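Karcombe House Shared Kitchen
Minutes of the equipment meeting held 22nd April

Present: five members of the kitchen group. Apologies were received from two. The chair opened the meeting once the key log had been signed.

1. Minutes of the March meeting
Agreed with one correction. Item 6 should read "drain board," and the entry for the bread knife is to be struck out, the knife having been found in the second drawer.

2. Matters arising
The Orkel shelf brackets have been fitted in the dry store. The upper shelf is for paper goods only. The lower shelf will take jars and tins. The invoice from Curnska for descaling the water heater has been paid, and the next service is to be booked before the summer closing.

3. Outlets and load
The wall outlets behind the long counter are on one circuit. The log shows that the breaker opened twice in March, both times with the kettle and a second heating appliance running. It was agreed that only one heating appliance is to be used on that counter at a time. The outlet by the window is on a separate circuit and may be used for the kettle. A label will be placed over each outlet.

4. Countertop electric cooker
The cooker is listed in the equipment register under number 3064. The register entry now reads: Bear, gray-green body, glass lid with steel rim, front dial, two side handles. Scuff marks on the upper part of the body, under the chrome band, have been entered as cosmetic. Members are asked to report new marks so that the entry can be kept current.
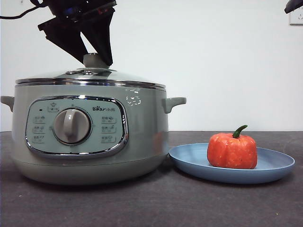
Orakzai asked whether the lid could go through the dishwasher with the plates, as the sink is often full by the time the cooker is cleared. The chair replied that the maker's leaflet is missing from the binder and that until a copy is obtained the lid is to be washed by hand. Orakzai accepted this and asked that the rule be posted at the sink.

It was further agreed that:
The dial is to be turned off before the plug is pulled.
The body is to be wiped with a damp cloth and never put in the sink.
The lid is to be lifted by its knob and set down on a folded towel.
The cooker is not to be moved with food in it.

5. Plates and storage
The shallow light blue plates are to be kept on the open shelf next to the cooker. Stacks have been too high. The limit is now eight to a stack. Chipped plates go in the box under the counter and are not to be returned to the shelf.

6. Spending
A sum of 100 was approved for a replacement dish rack and two rolls of shelf liner. A request for 60 toward new storage jars was held over, pending a check of the jars in the dry store.

7. Other business
The drawer below the kettle sticks in damp weather. The runner will be removed and cleaned. The extractor filter is due to be changed and a spare is in the tall cupboard.

8. Next meeting
The date is to be set by notice on the kitchen door. The cooker leaflet and the jar check will be carried forward to that agenda.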